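Community Help > Money and Work > Shares and Shareholders

Reading time: 4 minutes

Last updated: March

How do I put a question to the board as a very small shareholder?

posted by teasel_and_tweed

Hello all, I hope this is the right place for this, and I'm sorry if it runs on a bit. I have 14 shares in Drulaven, which came to me when my aunt's things were sorted out. They make coatings and cleaning products, and they have a works two miles from my house that smells dreadful on a warm evening. Every year they send round a glossy booklet called Our Promise to Neighbours, with a letter at the front from the chairman. I've now noticed that the letter this year is word for word the same as last year's, apart from the photograph of him, and it still mentions a liaison meeting that stopped ages ago.

I wrote to the company and had a very polite reply saying nothing at all. My neighbour says I should go to the annual meeting and ask there. Can I really do that with so few shares? And would they have to answer? I'm not out to embarrass anybody, I would just like to know who wrote the promise and whether they still mean it. I should add that the shares are held through Bilitz, the online dealing service, and I've never had a paper certificate.

nic_aodha_fan

Sell them and write to your MP. They'll only read you something the lawyers have typed up. I went to the Vasix meeting two years running and all I got was a biscuit.

marrowfat

Oh, do go, I think you'd find it far less frightening than you imagine! I've been going along to these meetings since I retired, with holdings every bit as tiny as yours (I had 100 shares in one company and felt quite the tycoon), and I have asked a question at most of them.

The bit to sort out first is Bilitz. When you hold shares through a dealing service they are usually in the service's name and you are the person behind it, so the company's own list won't have you on it. You need to ask Bilitz for a letter of representation, or to be appointed as a proxy, whichever they call it. Do it as soon as the notice of meeting comes out, as there is a cut-off a little before the day itself and these places are not quick. Some make a small charge, and it's worth grumbling about that, as mine was dropped when I did.

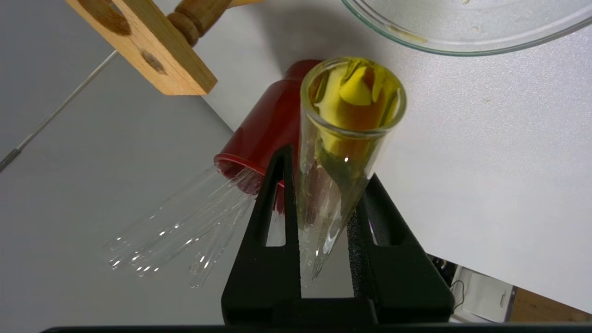 Once you have your letter, take it along with something that has your photo on it, and get there early enough for a cup of tea. There is normally a desk near the door where you can register a question. You can usually send one in beforehand as well, and I would do both, so that they can't say they need to go away and look it up.

As to whether they must answer, if it's a listed company here then broadly yes, provided the question relates to the business of the meeting. There are exceptions, such as when the answer is already on their website or would give away something confidential. A booklet sent out in the company's name with the chairman's letter in it seems fair game to me, especially if the annual report mentions it as well, so have a look and note down the page.

Keep it short, though (I know, I'm a fine one to talk). One question, with the two booklets in your hand. Something like "The liaison meeting is promised on page such and such. When was the last one held, and when is the next?" A chairman can talk happily about values until lunchtime, but a date is harder to wriggle round.

harbour_lights

Agree with marrowfat about the letter from Bilitz, I left mine too late and had to sit in the overflow room as a guest, where you can't speak. One more thing, write down the reply as it's given. The minutes I asked for afterwards had my question boiled down to "a shareholder raised a local matter".

teasel_and_tweed

Thank you all so much, even for the biscuit! I've sent Bilitz a message this evening and found the booklet mentioned in the annual report, in a box about the community. I'll come back and say how I get on.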